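# Osico Clear Box with Blue Seal

**Sold by Gedis Kitchen Supply | Item 115 | Box and lid, sold together, thank goodness**

Somewhere in your kitchen is a cabinet full of lids that fit nothing. We can't help with those. What we can offer is a food box with a lid of its own and a light blue seal running around the rim, so that at least one of the two is easy to find in a drawer.

The Osico is a plain thing. It's a long box with rounded corners, in clear plastic with a slight frost to it, and it comes in one shape. Customers ask about a round one every December. There is no round one.

## What fits

- Half a roast chicken, if you're realistic about the legs
- A bag of carrots, peeled and cut
- Soup, up to the line and no higher
- 13 of our test cookies, or 14 if the last one goes in sideways

## The seal

The blue trim does the work. Press the lid down at the corners first, then run your thumb along the long sides. If you start in the middle, one corner will pop up and you'll go around again, muttering. The seal pulls out for washing and goes back in with the flat side up. Please wash it. We have seen what comes back to us under the warranty, and it did not have to be that way.

The box and lid can go on the top rack of the dishwasher. Wash the seal by hand and let it dry before you put it back. Tomato sauce will stain the box, as it stains every plastic box ever made, and a day on a sunny windowsill takes out some of it but not all.

## Clear, more or less

The frosting hides scratches well and leftovers fairly well. You'll get the color of what's inside and a general idea of where it has settled, which is enough to tell carrots from rice at the back of a shelf.
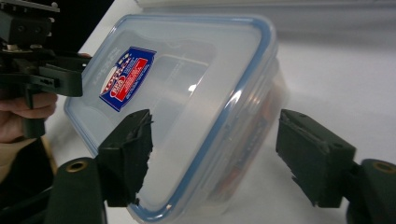 For anything more exact, such as which week the carrots are from, use tape and a pen. The product label comes off the lid with warm water and a little cooking oil. Peeling it dry leaves a gray patch that will outlive the box.

## Ordering

Orders ship from our Levorstead warehouse in packs of 2. Spare seals are sold separately, and the older Gilchrist seals do not fit, however hard you pull. If a lid arrives warped, send us a picture of it sitting on a flat counter and we'll replace it - no need to mail the old one back.

*Page last updated October 2023.*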